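Household Tips from the Standenau Open Day: Shopping, Carrying and Restocking the Snack Shelf

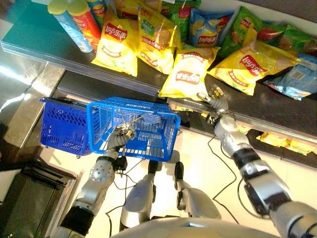
Background to this page

The Batent Center in Standenau opens its demonstration hall to residents each December. The most recent open day was given over to store work: picking up a basket, reaching for goods on a shelf, and putting stock back in order. Visitors sent in many questions afterward, most of them about their own kitchens and pantries. The center has collected its answers on this page. Readers who attended will recognize the humanoid robot with the blue LAWSON basket and the shelf of Lay's chips.

Carrying a basket

Take hold of the handle at its middle. During the demonstration the robot carried the basket in one hand and kept the other hand free for the shelf, and the same arrangement suits most shoppers. Put cans, jars and bottles in first, spread across the bottom, and lay bags of chips on top at the end. If the basket begins to pull at the shoulder, change hands or move to a cart.

A plastic basket with slotted sides is also useful at home. It airs well, so potatoes and onions keep better in it than in a closed tub – though the two should be stored apart. Wash the basket with warm water and dish soap, use an old toothbrush on the slots, and let it drain upside down.

Taking a bag from the shelf

Chip bags are filled with gas to protect the contents, and a hard squeeze in the center breaks the chips. Staff at the open day explained that grip force was the setting they adjusted most often during preparation. At home, the simplest method is to slide the fingers under the lower edge of the bag and steady the top with the thumb.

Arranging a snack shelf

1. Empty the shelf and wipe it with a damp cloth. Let it dry before anything goes back.

2. Stand canisters together at one end. They hold their shape and stop the bags from sliding.

3. Place bags upright with the fronts facing out. A sloped shelf with a lip or rail along the front holds them well; on a flat shelf, a strip of wood or a tension rod will do the same work.

4. Put the oldest bags in front. Check dates when restocking and move anything due within 8 weeks to the first row.

5. Keep the shelf out of direct sun. Light and warmth turn the oil in chips stale, even in unopened bags.

6. Close opened bags with a clip, press out the air first, and finish them within 6 days.

Keeping the floor clear

The organizers received several remarks about cables. Demonstration equipment needs them, and visitors were asked to remain behind the line. In a kitchen, a cord should never cross the path between the counter and the pantry. Run it along the wall, or unplug the appliance after use. Baskets and crates on casters belong at the end of a shelf unit, out of the walkway. Pale tile shows spills less readily in strong sun, so wipe up oil and water at once and check the area again from a low angle.

Questions about automation at home

Many visitors asked whether a machine of this kind could soon put away the groceries. The center does not sell equipment and gives no buying advice. It can say that an orderly shelf helps any helper, human or mechanical: one kind of product to a row, fronts facing out, and enough space at the front edge for a hand.

Next open day

Groups are limited to 50 persons, and children must be accompanied by an adult. The shelving workshop led by the firm Olleck will be repeated, and Barbieri will again provide refreshments in the foyer. Printed copies of these tips – 1,000 in the current run – are available at the front desk free of charge.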